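Handout 3: Preparing for the visit to Darnwood

Course: Introduction to Automation
Updated July 3, 2026

Please read these notes before we go to the Darnwood open day. The visit counts as a normal class, and the short report after it is part of your grade.

The demonstration we will attend is the one on hand-held grippers. A person holds the gripper and does the task by hand, and a camera on the tool records the work from close to the fingers. Later the recordings are used for teaching a robot arm. In our lectures we spoke mostly about arms that are programmed point by point, so for many of you this will be a new way of thinking.

1. What to look at first

Before any object is picked up, study the tool with the fingers open. Both fingers are black and carry a dark pad on the inner side, and the pad is the part that must touch the object. When it gets worn, the edge begins to lift and small flaps of material stand out into the gap. Write down in your notebook what you notice about the pads on the tool you are given.

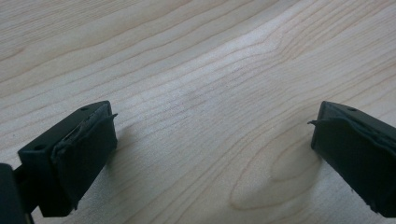
2. The stations

There are two stations, and each group visits both. At the Flerkavstead station you will hold the gripper yourselves. You get 30 minutes, so please decide before who goes first. At the Prullcombe station you only watch: the staff play back recordings and explain which ones they keep and which ones they throw away. Their training set for this task has 600 recordings, and they will tell you how they chose them.

The exercise at the first station is simple to say and harder to do. Bring the open fingers over the table, stop, close them slowly, open them again. Keep the tool at the same height all the time. Most beginners turn the wrist without noticing it, and then the table seems to turn in the video.

3. Wear and maintenance

Look at the pads from more than one angle. A torn flap can hang lower than the pad itself, and it may touch the object before the pad does. Check also the small round holes in the fingers and the brass-colored threaded insert in the mounting piece.
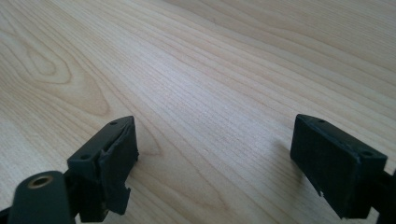
A good question for the staff is when they change a pad. Some laboratories change it after a fixed number of grasps, others wait until the grip becomes bad - both have a cost, and you should be able to explain it in your report.

4. The report

Write one page, in full sentences. Answer these points:

- How does the view from the tool differ from the view of a camera fixed above the table?
- What would a worn pad change in the recordings?
- Which part of the Bunnag reading from last week did you see in practice?

Send the report as one file. Reports by pairs are allowed, but both names must be on the page.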